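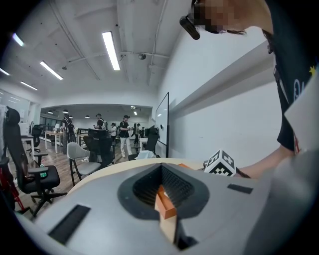 Painted block ends are one of my favourite small jobs, and I get asked how to do them more than anything else on this site. You take a plain wooden block, you give one end a band of colour, you leave the rest bare, and suddenly a boring offcut is something children fight over. They make good skittles, towers, garden markers, bookends for very small books and pieces for home-made board games. I've made hundreds by now and I still get a little thrill when the tape comes off!

## What you need

- Wooden blocks, or a length of square or rectangular batten to cut up
- A fine-toothed saw and a mitre box if you're cutting your own
- Sandpaper in 120 and 240 grit
- Low-tack masking tape (the good stuff, please)
- Water-based paint that is sold as safe for toys
- A small foam brush, or a flat bristle brush
- Clear water-based varnish, also toy-safe
- A scrap of board with nails knocked through it, for drying

I use pine because it's cheap and I like how pale it stays, but beech is lovely if you can get it. It's harder, it takes knocks well and the end grain drinks much less paint. Avoid anything treated for outdoor use if the blocks are for children.

## Cutting and sanding

Cut your pieces a little long. Mine finish at 90 mm, and I mark them up with a stop clamped to the mitre box so that they all come out the same. Measuring each one by hand is slow and you'll get a wobbly set.

Sand the long faces first, always along the grain, then do the ends. Put the sandpaper flat on the bench and move the block over it in circles, pressing evenly. Then take the sharpness off every edge with two or three light strokes. Don't round them over too much, though, or your tape will have nothing crisp to meet at the corners and the paint line will wander.

Wipe everything with a barely damp cloth and let it dry. The grain will stand up slightly and feel furry. Go over it once more with the 240 and it'll be silky, and it stays silky when the paint goes on. Skipping this bit is the most common reason people write to me with rough blocks.

## Sealing the end

End grain is a bundle of tiny straws, and it will swallow your first coat whole. So brush on a thin layer of varnish first, only on the end, and leave it for an hour. The colour will sit up much brighter afterwards and you'll use half the paint.

## Getting a clean line

Decide how deep your band will be and draw a faint pencil mark on all four sides, using a small square. I go for 26 mm on a 90 mm block. It looks generous without taking over.

Wrap the tape just below the mark, starting in the middle of a face so the overlap doesn't land on a corner. Rub the edge down hard with your thumbnail or the back of a teaspoon. Now brush a little clear varnish along the tape edge and let that dry too. Any creeping that was going to happen has now happened in clear, where it won't show, and the colour can't get underneath. I learnt this from a decorator years ago and it works on walls as well!

## Painting

Two thin coats beat one thick one, and strong colours such as yellow and orange may want three. Brush away from the tape towards the end of the block. Stand each piece on its bare end to dry, or push a pin into the underside if you're doing both ends and rest it across the nails.

My current set is in four colours, mixed by eye:

1. **Birna** is a soft blue with a drop of grey in it
2. **Keltier** is a mossy green, best with beech
3. **Pelkonen** is a warm brick red
4. **Jakov** is a bright, cheerful yellow that needs all three coats

(Yes, I name my mixes. It's easier than "the green one, no, the other green one" when you've got jars all over the shelf.)

Peel the tape while the last coat is still slightly tacky, pulling it back on itself slowly. If you've left it overnight, run a craft knife very lightly round the line first so you don't lift a flake.

## Finishing

Give the whole block a coat of varnish, bare wood included, and another the next day. For a softer feel you can leave the bare part alone, but it will pick up grubby fingerprints by the end of a wet afternoon. Let everything harden for 7 days before handing it over, even if it feels dry to the touch.

## If it goes wrong

**The paint bled.** Scrape it back gently with a sharp blade held upright, then sand that face with the 240 wrapped round a flat stick.

**The end looks patchy.** It needed more sealing. Sand it lightly, varnish, and give it one more coat of colour.

**The blocks stick together.** They went in the box too soon. Spread them out somewhere airy for a week and try again.

A set of 17 fits my old biscuit tin perfectly, lid and all, with room down the side for a folded sheet of rules.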